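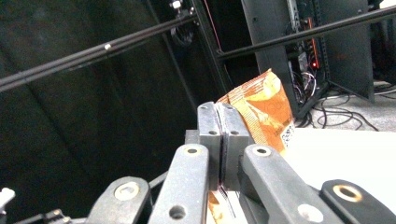 REVIEWS > Databases & Digital Collections

Climden Periodicals Archive (Avolon)

Reviewed by Aldo Ferri

Platform: web browser
Access: institutional subscription or one-time purchase plus hosting fee
Trial: one month, on request

I have a soft spot for dead magazines, the duller the better. Give me a run of a trade weekly for corset wholesalers and I'm set until dinner. So when the Norkham library arranged a trial of the Climden Periodicals Archive in January, I cleared my evenings with an enthusiasm my family found hard to share.

Climden is a collection of page images and searchable text from minor British and American magazines, mostly Victorian, with a tail that wanders into the jazz age and then stops as if someone had called it in for supper. The big literary reviews are elsewhere and have been for years. What you get are the things that sat on the table next to them: parish monthlies, temperance papers, magazines for stamp collectors, beekeepers and amateur flautists, and a surprising quantity of material about drains.

Avolon's brochure promises "up to 300 titles." The title list, which can be downloaded as a spreadsheet once you find the link (bottom of the Help page, under Accessibility, naturally), runs to 295. I have no quarrel with that. Up to is up to. I would only point out that several of the 295 are the same magazine after a change of name, and that The Evening Hearth is credited as a separate title from The Evening Hearth and Home Companion, although the only difference I can find between them is the Companion.

Searching

The basic search box is plain and quick. Type a phrase, get a list of articles with a little strip of the page showing your words highlighted in yellow. It's a pleasant way to lose an evening. Results can be sorted by relevance, by date, or by something called "Editorial weight," a phrase the Help page uses freely and never defines. Sorting by Editorial weight brought a great many obituaries to the top.

Advanced search is where things get interesting, in the sense that a rash is interesting. You can limit by article type, and the types have been assigned with a free hand. Recipes turn up under Correspondence. Poems are under Poetry, except for the comic ones, which are under Advertisements, a judgment I was prepared to respect until I found that real advertisements were under Miscellaneous. If you're hunting for something specific, leave every box unchecked and rely on your own wits.

Proximity searching works, and works well. I was after a lecturer who toured small towns with a magic lantern and, I suspect, somebody else's slides. Putting his surname close to "lantern" got me a short notice in a temperance paper that I'd never have reached by browsing. It gave him one sentence and misspelled the town. I was absurdly happy. 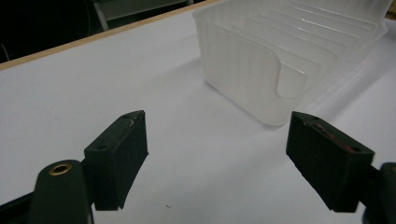

Tatiana Bartoš, to whom I forwarded a draft of this review, objects that I'm letting the search off lightly. She spent her share of the trial looking for women who published under initials, and says the author field is close to useless for that: the same contributor is indexed three different ways inside a single volume, and nobody has joined them up. "You can search for a name or you can search for a person," she wrote, "but Climden has only heard of the first." She has a point, and I'd add that the author browse list files every "Mrs." under M.

Reading

The page viewer is the best part of the product. Pages load fast, zooming is smooth, and you can turn to the next page without being asked to confirm that you meant it. The images are supplied at 300 dpi, good enough to read the small print in a patent medicine advertisement and regret it. Covers and advertising pages have been kept wherever the originals still had them, and this alone would earn my gratitude. Too many older projects worked from bound volumes where some tidy-minded binder had thrown all that away.

Facing pages can be viewed side by side. It's a small thing, but if you've ever tried to follow a needlework pattern across a gutter in a viewer that insists on single pages, you'll understand why I mention it.

Now for the searchable text, and here I have to be less kind. Clean type on good paper comes through very nicely. The cheaper weeklies don't. One serial story I read in the text view concerned a young heiress and her wicked "gnardian," who planned to "many" her for her money, and I got so used to the dialect that I missed him when the page image corrected it. You can't submit corrections. There's a button for reporting an error, and I reported one. I received an automatic message thanking me for my interest in purchasing.
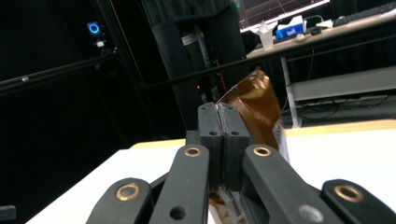
Image quality varies with the source, and the source varies a good deal. Where Avolon's people had paper in front of them, the results are crisp. Where they worked from old microfilm, you take what you get. The worst stretch I met was a run of a seaside gazette in which every page had the look of that crumpled brown plastic bag on its white tabletop: you can tell that light gets through it, and that's as far as it goes. Each title does have a note saying whether it was filmed or scanned from the original, so at least you can brace yourself. I'd have liked that note in the results list. At present it lives on the title page, one click past the point where it would have helped.

Downloading

Single articles come down as PDFs with a tidy citation on a cover sheet. Whole issues can be downloaded too, provided you are patient and don't touch anything. Whole volumes cannot. The citation export handles the usual formats and does a respectable job, apart from a habit of giving the place of publication as "Various."

There is a personal folder for saved items, and it worked without complaint until I closed the browser. Items are kept "for the duration of the session." Register for an account and they stay put, but nothing on the screen mentions this until after they've gone.

The Conceição papers

Tucked in as a bonus module is the Conceição Collection, a group of Portuguese-language magazines printed for emigrant readers in New England. It has almost nothing to do with the rest of the archive and I suspect it came in a job lot. It's also the most carefully prepared thing here. The scans are sharp, the accents survive in the searchable text, and every title has a proper introduction that sounds as though it was written by someone who had read it. Searching "Conceição" and "Conceicao" gives the same results, so somebody was paying attention. My Portuguese is the kind that gets you soup. Even so I went back to it several evenings running, mainly for the shipping notices and the furious letters about brass bands.

If you teach anything to do with migration, ask for a trial on the strength of this module. It can't be bought separately. I asked. The sales representative said it was an interesting idea, in the tone people use for hats.

Terms and cost

Pricing is by quote, so I can't tell you what you'd pay, and neither could the first person I spoke to. The standard license for a small public library allows 2 simultaneous users. For the average town that's plenty, until a class comes in. Remote access from home is included, and during the trial it worked with an ordinary library card number. The hosting fee on the purchase option is charged every year, forever, and you should read that part of the contract sitting down.

Usage reports are available to staff. The Norkham reference desk let me look at ours for the trial month. It was mostly me.

Verdict

For a university with a serious interest in popular print, Climden is worth having, warts and gnardians included. For a public library the decision is harder. Local historians will get real use from it, family historians will get occasional use and frequent disappointment, and the beekeepers will be delighted if anyone remembers to tell them. I'd want the author index repaired and the article types redone before I argued for it at budget time. I'd also like another month with the drains.

Norkham hasn't decided yet. The trial login stopped working at midnight, halfway through chapter nine, with the heiress still in the boathouse.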